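Chapter 8
Staggered Elections and Partial Renewal

Learning outcomes

After working through this chapter you should be able to:
distinguish whole-council renewal from renewal by halves and by thirds;
calculate how many seats must change hands for control of a council to pass from one group to another under each system;
set out the main arguments made about turnout, cost and continuity;
explain the transitional arrangements needed when a council moves from one system to another.

8.1 Introduction

The previous chapter dealt with how votes are turned into seats at a single election. It was assumed throughout that every seat was vacant at the same moment. In many councils and upper chambers this is not so. Members are divided into groups, often called classes or cohorts, and only one class faces the voters at each election. The remainder continue in office until their own year comes round.

The arrangement is known as partial renewal, or staggering. It has a direct effect on the speed at which a change in public opinion reaches the chamber, and it complicates the meaning of an election result. A party may win a clear majority of the seats contested and remain in opposition. A party may also lose most of the contests and keep control, provided its continuing members are numerous enough. Neither outcome shows that the count was faulty or that the rules were misapplied.

Three terms are used in this chapter in a fixed sense. A contested seat is one that is up for election in the ordinary cycle. A continuing seat is one whose holder was elected at an earlier ordinary election and whose term has not ended. A casual vacancy arises from death, resignation or disqualification, and is treated separately in section 8.6.

8.2 The basic types

Under whole-council renewal, all members are elected together and all terms end together. Under renewal by halves, members serve four years and half of the seats are contested every second year. Under renewal by thirds, members again serve four years, a third of the seats are contested in each of three successive years, and the fourth year has no ordinary election. Renewal by thirds normally requires wards of three members each, although councils with uneven wards have found ways of working around this, usually at some cost in clarity.

Where wards return more than one member, staggering may operate within the ward, so that every elector votes each time. Where wards return a single member, it can only operate between wards, and some electors will have no vote in a given year. The second form is simpler to administer and is the one that produces most complaints. An elector who moves house between two wards may, in the worst case, wait six years for a vote at an ordinary election.
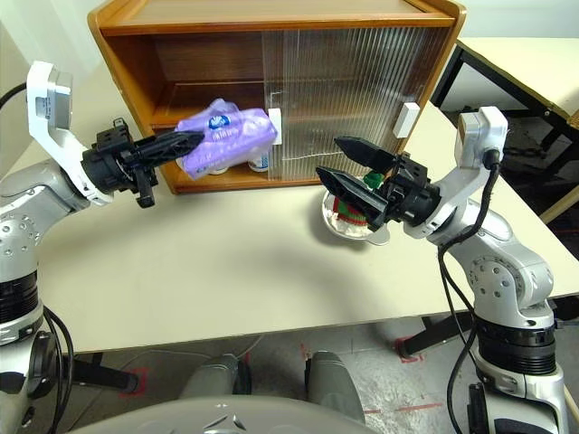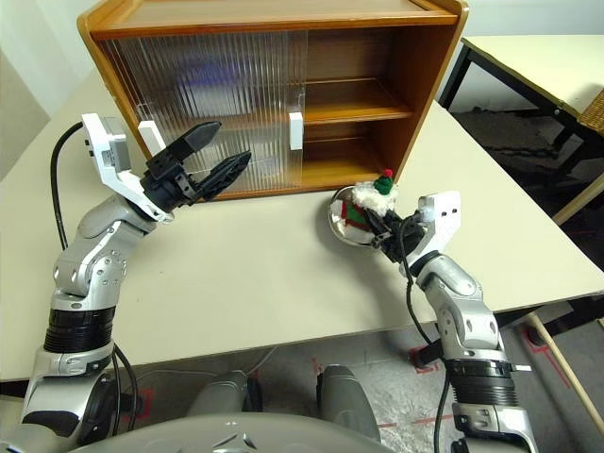
Renewal by halves between wards is the plainest case and is taken first. The wards are placed in two lists, A and B, and the lists are called alternately. At no ordinary election are both lists open, and at none are both closed. The wooden cabinet with the ribbed sliding door gives the general idea: in the first picture the left half stands open and the right half is covered, in the second the left half is covered and the right half is open. An elector in a list A ward stands in front of a covered compartment in every list B year. The contents of that compartment, meaning the continuing members, still count in full towards control of the council. Press reports that give only the contested seats leave them out, and the reader is then unable to say who will form the administration.

8.3 A worked case: Cisholm

Cisholm District Council has 56 members, all from single-member wards and divided equally between lists A and B. Control requires 29 seats. Suppose that before the election the Ratepayers' Group holds 34 seats, of which 18 are in list A and 16 in list B, and that the Civic Alliance holds the other 22. It is a list B year, so 28 seats are contested.

The Ratepayers begin with 18 continuing seats. They need 11 of the 28 contested seats to keep control. They can therefore lose 17 of the contests, a heavy defeat by any ordinary measure, and still form the administration. The Alliance begins with 10 continuing seats and needs 19 of the 28, slightly more than two thirds.

Now suppose that list A had been called instead. The Ratepayers would begin with 16 continuing seats and need 13. The Alliance would begin with 12 and need 17. The total strength of the two groups is the same in both cases – only the division between the lists has changed. It follows that the order in which lists are called is a political matter, even when it has been settled by lot.

Bachmann calls the gap between these two targets the list effect. In Cisholm it is two seats. In councils where one list contains most of the town wards and the other most of the rural wards, it may be a good deal larger, and the same party may gain control in one type of year and lose it in the next without any lasting shift in support.

8.4 Arguments for and against

The usual case for staggering rests on continuity. At least half of the members will have served for two years when a new intake arrives, and committee work need not stop while everyone learns the standing orders. Perrin's study of the Lustau town council found that planning decisions deferred from one session to the next were fewer in the years following partial renewal. The sample was small and she makes no strong claim for it.

The case against rests on responsibility and expense. Ueda argues that an elector who cannot remove an administration in one vote has a weaker hold on it than one who can. More frequent elections also mean more frequent hire of premises, printing and payment of staff. In Zwahlen, where turnout in one ward fell to roughly 700 voters, the returning officer, Ottilie Kofler, advised in her February report that the cost per vote cast could not be lowered further without closing polling places.

Samonte takes a middle position, and his proposal for whole-council renewal with a fixed mid-term review is discussed in section 8.5, together with the transitional terms that any such change requires.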